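Why do big metal bins get scratched?

Maybe you have seen a big metal bin behind a shop or in a workshop. When it is new, the paint is smooth and has the same colour everywhere. After some years it looks quite different, mostly on the inside. Why does this happen?

Paint is a thin skin. It keeps air and water away from the metal. When something hard falls in the bin, it makes a small scratch in this skin. One scratch is not a problem. But think of 200 hard things, and then 200 more the next week!

The outside has an easier life. Nothing is thrown on it, so the paint there can stay for a long time.

My neighbour Oskari Miettinen worked with such bins for many years. He told me that he could know an old bin by its sound. He also told me to never climb into one, and I tell you the same. The edges can be sharp and it is difficult to get out.

Some bins have walls that lean. They are wider at the top and more narrow at the bottom. Then the things slide down to the middle and it is easier to reach them.
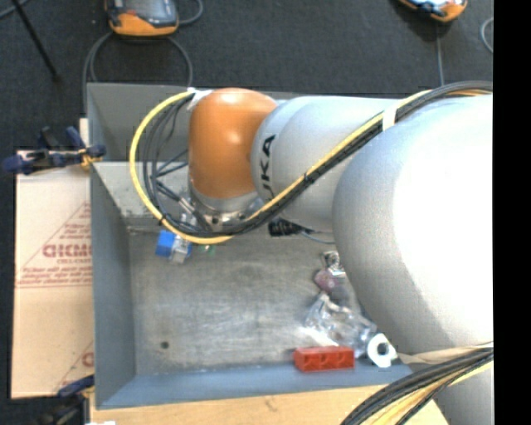

If the metal is steel and it gets wet where the paint is gone, it can become brown. This is rust. Rust needs water and air together.

You can try it at home. Take 3 steel nails. Put one in a dry glass, one in a glass with a little water, and paint the last one with nail varnish before you put it in water too. Ask an adult to help you. Look at them every day and draw what you see.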